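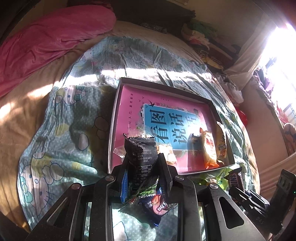

Do the side rail bolts on a flat-pack bed frame need to be tightened again after assembly?
One retightening, done early, restored most of the stiffness that the test joints had lost, and later retightening added little.

Loosening of Side Rail Joints in Two Flat-Pack Bed Frames
Student project report, Furniture Technology, Cletanthorpe
2024-05-25

Summary

Bolt-and-barrel-nut joints from two models of bed frame were loaded repeatedly on a bench rig. Play at the joint was measured before, during and after loading. Both models loosened, and in both the greater part of the change came early in the run. Solid pine rails (Votalbridge) loosened more than particleboard rails (Panyasiri) but recovered better when the bolts were tightened again. Thread-locking compound made no difference that we could separate from the scatter in the readings.

1. Background

Most bed frames sold in cartons join the side rails to the headboard and footboard with a machine bolt running into a steel barrel nut. The barrel nut sits in a cross hole drilled through the rail. One or two wooden dowels beside the bolt stop the rail from turning. The joint is cheap, ships flat and can be taken apart for a move.

Its weakness is that the clamping force passes through wood or board. Under a steady load the material beside the barrel nut and under the bolt head is crushed slightly, and the bolt loses tension even if it has not turned. Once the clamping force is low, the rail end can slide on the post, and the owner hears this as creaking. Retailers' assembly sheets often say to retighten "periodically" without giving an interval. We wanted to find out whether a sensible interval could be given.

2. Materials

The Votalbridge frame is a queen size model with solid pine rails and pine posts. The Panyasiri frame is the same nominal size, with rails of particleboard covered in a printed foil and posts of the same board. Both were bought new in sealed cartons. Each uses one bolt per joint and two dowels, and the bolts have hex socket heads.

Only the corner assemblies were tested. Each rail was sawn through well away from the joint, so that the post and a short length of rail could be clamped in the rig. The slats, center support and headboard panels were not used.

The test room was held at normal workshop temperature. We had no means of controlling humidity. Readings were taken in February, when the building is heated and the air is dry, and this probably affected the pine more than the board.

3. Rig and method

The post was clamped upright to a steel base. A pneumatic cylinder pushed down on the free end of the rail stub and then released. The force was set at 80 pounds, which was meant to stand in for the part of a sleeper's weight that reaches one corner when the person sits down on the edge of the bed. A counter on the valve recorded the strokes.

Each joint was given 3,000 strokes. Loading was paused at set points, and play was measured with a dial indicator resting on the top edge of the rail stub while the stub was lifted and lowered by hand with a spring scale. The force on the spring scale was kept the same throughout.

All bolts were first tightened with a torque wrench to the same setting. The assembly sheets give no figure, so we chose one by having several classmates tighten a spare joint with the supplied hex key and taking a middle value. Three treatments were then compared:

Treatment A. Bolt tightened once and left alone.
Treatment B. Bolt tightened again at the first pause in loading.
Treatment C. As A, with a removable thread-locking compound (Fesotora) on the bolt.

A paint line was drawn across each bolt head and onto the washer, so that any turning of the bolt could be seen.

4. Results

4.1 Bolt rotation

The paint lines stayed in register on all the particleboard joints. On the pine joints a slight offset could be seen on a few of the bolts under Treatment A. None of the bolts backed out far enough to feel loose to the fingers.

4.2 Play at the joint

Under Treatment A, play rose quickly up to the first pause and then slowly for the rest of the run. The pine joints showed the larger rise. On the particleboard joints the rise was smaller, but two of the rail stubs had a raised ridge in the foil next to the barrel nut by the end. When these were taken apart the cross hole was found to be slightly oval.

Under Treatment B, the pine joints returned close to their starting value when retightened and stayed there. The particleboard joints recovered only in part. On one of them the bolt kept turning without reaching the torque setting, and we stopped before the board failed.

Treatment C gave readings within the spread of Treatment A.

4.3 Noise

Noise was noted by ear only. Creaking began on the pine joints before the first pause and stopped after retightening. The particleboard joints were quiet for most of the run – the foil surface may slide more easily than bare wood.

5. Discussion

The paint lines suggest that loss of tension came mainly from crushing of the material and only to a small degree from the bolt turning. This would explain why the thread-locking compound had no clear effect. It holds the threads, and the threads were not the part that moved.

For the pine frame, a single retightening after 30 days of use would be a reasonable instruction to print on the assembly sheet. We cannot convert strokes into days with any confidence, and the interval is a judgment based on the early shape of the curve. For the particleboard frame the same instruction needs a warning against overtightening, and a larger washer or a longer barrel nut would likely do more good than any instruction.

6. Limitations

Only vertical load was applied. A bed in use is also pushed sideways and dragged across the floor. Dowels were left unglued, as both assembly sheets direct. The number of joints per treatment was small, and no statistical test was attempted. The dial indicator stand had to be moved between pine and particleboard runs – readings should be compared within a material and only loosely between the two.

7. Further work

Repeat Treatment B with a wide washer under the bolt head. Repeat the pine runs in summer. Test joints that have been taken apart and reassembled, as happens when a frame is sold secondhand.

Appendix: Equipment

Pneumatic cylinder with stroke counter
Dial indicator on magnetic stand
Spring scale
Torque wrench with hex bit
Steel base plate and clamps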